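Virkanum Technical Institute
Department of Computing Hardware
Course handout: Desktop Assembly and Component Handling, Unit 2
Module leader: Loredana Fontana

2.1 Purpose of the unit

This unit concerns the fitting and removal of the main components of a desktop computer. Students are expected to have completed the Unit 1 reading on electrical safety before attending the February practical. The practical is held in the Chaimongkol Laboratory and counts for 20 per cent of the module mark.

2.2 Laying out the work

The tower is placed on its side with the panel removed, so that the board can be reached from above. Mains power must be disconnected before the panel is taken off. Parts which are not in the case are kept in the fixture tray on the left, each in its own slot or recess. 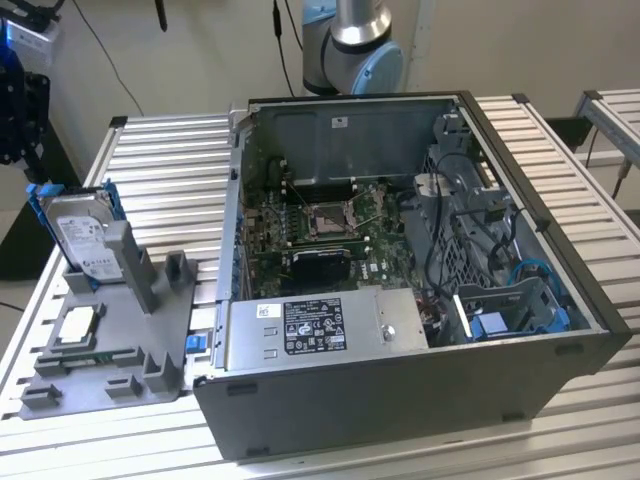
Figure 1. Tower opened for work, with hard disk, processor and memory module in the tray.

Students should be able to name each part and state where it belongs. The power supply and the drive cage take up a good deal of the interior, and cables crossing the cage should be moved gently aside before a drive is offered up to its bay. No cable is to be pulled by its wire — hold the connector.

2.3 The processor and its socket

The processor is held by its edges and is never pressed into place. With the lever and retention frame open, the contacts in the socket are exposed and are very easily bent. A bent contact must be reported to the demonstrator at once; students are not to attempt a repair.
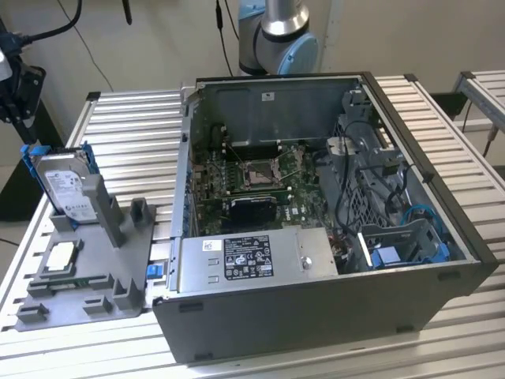 Virkanum Course Papers, p. 539

Before lowering the processor, check its alignment marks against those of the socket. It should settle level under its own weight. Close the frame, then the lever. Some resistance from the lever is normal at this stage, but a processor that rocks or sits high must be lifted out and checked again.

2.4 The hard disk and its caddy

The 3.5-inch drive is carried in a blue plastic caddy and is fitted without tools. Handle the drive by the caddy, keep fingers away from the circuit board on the underside, and note which end bears the connectors before approaching the bay.
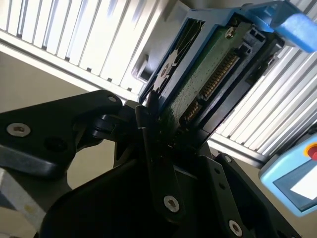
Once the caddy is fully home, the data and power leads may be attached. Each connector fits one way round only. Students using the Asta worksheet should enter the drive details before the drive goes in, as the label may be hard to read afterwards.

2.5 Assessment

The practical is marked out of 50. Completed worksheets are to be handed in at the Dritton Building office by the end of the teaching week.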